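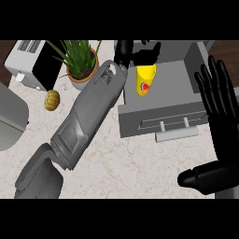 About the Sullcombe Robotics Lab

Reading time: 4 minutes

Sullcombe is a teaching and test laboratory for two-armed manipulation. We run simulated kitchens, a small hardware bay and a program of open days for schools, technical colleges and companies that are considering automation. Most of our work concerns ordinary household handling: cups, drawers, doors, and the surfaces these things are set down on.

The lab was started by Palesa Oosthuizen, who came from industrial controls and still leads the engineering side. Floarea Ursu is in charge of teaching and visits. Questions about a booking should go to her first.

What we work on

Our main test environment is a rendered kitchen counter called Motaung. It has a marble-style worktop, a gray cabinet unit with a drawer and a bar handle, a countertop appliance and a few loose items, including a potted plant and a small ribbed gourd. The robot model is gray with black, long-fingered hands, and visitors follow the work from above, with both arms reaching in over the counter.

A typical exercise starts with a yellow cup in the left hand, held just above the flat top of the cabinet, while the right hand is open. From that position an operator or a control program can be asked to place the cup, return it, or hold it still while the other hand does something else. The last of these is the hardest. A correction at one shoulder carries through the body of the model and shows up at the opposite wrist, and small errors there are enough to lose a grasp.

We keep a log of every completed run in Motaung. It stood at 3,917 entries at the end of November. Failed runs are logged in a separate table, with the joint positions at the moment of failure, and both tables are open to visiting groups.

The control software is called Ivo. It was written in the lab and handles arm motion, finger closure and logging through a single interface. The same commands drive the simulated arms and the bench hardware, though contact forces do not match well between the two, and results from one should not be quoted for the other.

Open days

Open days are held on Friday and begin at 9:30 a.m. We can admit up to 100 people, divided into groups on arrival. Each group attends 2 sessions.

The first session is a demonstration. An engineer runs a set task in Motaung on the large screen, stops it partway and shows the joint data for each arm next to the view of the counter. The task is then restarted with one setting changed – usually grip force or approach speed – and the group is asked to predict the result before the run continues. Predictions are written down. Groups with machining experience tend to do well on speed and badly on grip.

The second session is practical. Visitors take the operator's seat and control the arms themselves, starting with free motion over the counter and moving on to the cup. No programming is needed. People who have not used the system before generally find depth hard to judge from an overhead view, and we advise watching shadows on the worktop as the arm comes down.

There is a question period at the end. Palesa attends it when she is on site. We do not give sales presentations, and we do not recommend suppliers.

The Fukberg visits

Pupils from Fukberg Technical School come to us each year as part of their controls course. They prepare a task description in advance, in plain language, and our engineers translate it into Ivo commands in front of them. The exercise exposes gaps in the description quickly. "Put the cup down" does not say where, at what angle, or when the fingers should open. The school's most recent description ran to 2 pages for one cup and one drawer, and it still left out the release height.

Several of these descriptions have been added to our regular test set under the school's name.

Arranging a visit

Write to the visits desk with the size of your group, the age range and any access needs. The main lab is on the ground floor and has step-free entry. The hardware bay is reached by a short stair; groups that cannot use it can follow the bench work from the main lab by video link. Closed shoes are required in the bay. School groups pay no fee. Companies are charged a flat rate for the morning, and the current rate is sent with the booking form.

Search this site Enter keyword Go

This website uses cookies to remember your settings and measure traffic. Accept Decline Manage preferences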